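Tracing and fixing false "grip closed" faults on padded two-finger grippers

Skallow workshop notes, cell maintenance
Written by Lizeth Taipe, checked by Flor Betancur

This page covers one fault only: the gripper reports a closed grip with fabric held, the arm lifts, and the fabric is still on the table or falls part way through the move. It applies to the Valludex linkage grippers with fibre-faced fingertips, in single or facing-pair set-ups. If your gripper stops short of closing, or does not move at all, use the drive fault page instead.

Background

We first logged the fault in July on the cloth folding cell. The log held 2,859 grip cycles for that run. The first false grip was at cycle 1,683, and after that they came at irregular intervals, with long clean stretches between them. No alarm was raised on any of them. The controller compares motor current with a threshold and treats a rise above it as contact with the workpiece. Worn padding can give the same rise with nothing between the tips, as loose fibres from the two faces mat together and resist the last part of the closing stroke.

A false grip on a square of cloth costs a cycle. The same fault on a heavier item, with a second gripper already holding the other end, swings the load to one side. Treat it as a safety fault and take the cell out of automatic until it has been cleared.

What you need

Hex keys for the fingertip screws
Small sharp scissors
Feeler gauges
A vacuum with a brush nozzle
Two new pads per gripper, from the same pack
Isopropyl alcohol and lint-free wipes
A test cloth, thin and plain, small enough to lie flat between the tips
The cell log for the current run

Before you start

Put the cell in manual and lock the isolator. Support the arm if it has no holding brake. The linkage bars form several pinch points, and the gap between two bars can close when you push on a third, so keep fingers out of the linkage even with the power off. Steps 4 and 8 need power. For those, one person holds the enabling switch and nobody else reaches past the table edge.

Step 1. Confirm the fault from the log

Find the cycles marked "grip closed" that are followed by a weight reading at or near zero. If the readings are zero from the first cycle of the run, the load cell is the more likely cause and you should check its connector first. False grips caused by the pads start late in a run and are scattered.

Step 2. Check the linkage for play

With the isolator locked, hold each finger near its tip and rock it gently sideways. Movement at the tip should be slight and equal on both fingers. Look at each pivot ring for scoring or a ring that has crept out of its hole. Play in a pivot lets one tip arrive ahead of the other and wears its pad unevenly, so a new pad fitted to a loose finger will not last.

We spent most of a morning on this step and found nothing. It is still worth doing first, as a loose pivot makes the gap readings in step 5 useless.

Step 3. Check the fingertip screws

Test every screw on the tips with the correct key. Do not add threadlock over old threadlock. Take the screw out, clean it, and refit it. A tip that has turned slightly on its mounting will touch at one corner, and the current trace will show contact early.

Step 4. Run an empty close

Restore power in manual and clear the table. Close the gripper slowly with nothing between the tips and record the motor current. Repeat for 5 closes. With sound pads the traces lie almost on top of one another. With matted pads the rise begins at a different point each time. Save the traces under the gripper's serial number. Lock the isolator again.

Step 5. Measure the pad gap

Set the fingers parallel by hand. Slide the feeler gauge between the faces at the top, middle and bottom of the pads. Measure to the body of the pad and hold stray fibres aside with the gauge. A difference between top and bottom means uneven wear, and both pads must be replaced, even where one still looks sound.

Step 6. Inspect the pads at the working position

Move both grippers to the cloth pick position and look along the table at tip height. Looking down from above hides the lower edge of the pad, where most of the loose fibre collects. Check the inner faces for thin patches and the edges for fraying. Long fibres along the lower edge are a reason to act even if the gap readings are good, as they can be drawn between the faces on closing. Compare all four tips, since the two grippers may not wear at the same rate.

The lower gripper's pads are ragged at the edges, with fibres trailing from the right-hand one. The upper gripper sheds too, most clearly at the corner of its left finger.

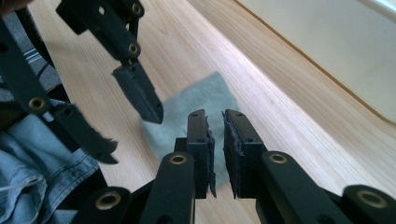 Step 7. Trim or replace

If the gaps are even and the only defect is loose fibre at the edges, trim it. Cut parallel to the edge of the tip and do not pull, as pulling lifts more fibre out of the backing. Vacuum the tips and the table.

If the gaps are uneven or the face is thin anywhere, fit new pads. Peel off the old ones, clean the tip with alcohol and let it dry fully. Press each new pad down from the centre outwards. Leave the adhesive for 15 minutes under light clamping before any powered move. Always change both pads on a gripper together.

Step 8. Reset the threshold and test

Restore power in manual and repeat the empty close from step 4. Set the contact threshold from the new traces, following the Valludex commissioning sheet. Do not copy the figure from another gripper or from before the repair. Our own cell had been carrying a threshold copied from the Bedoya line, where the pads are thinner – this let the fault go unreported for as long as it did.

Lay the test cloth flat and run the pick at reduced speed. Then remove the cloth and run the same pick with an empty table. The second run must end in a "no part" stop. If it reports a grip, go back to step 5 and leave the cell in manual.

Changes to the cell program

Skalleck, our cell controller, now does two further checks. After each grip it lifts a short distance and reads the weight before going on. If the reading is too low, it opens the gripper and stops. It also runs an empty close at the start of each shift and compares the trace with the saved one. Both checks are on by default from the current release. The lift check can be turned off for set-up work, but it comes back on when the cell returns to automatic.

Records

Enter the gap readings, the pad batch and the new threshold in the cell log. Attach the traces from steps 4 and 8. If the same gripper faults again on new pads, send the traces to Flor Betancur before changing any settings.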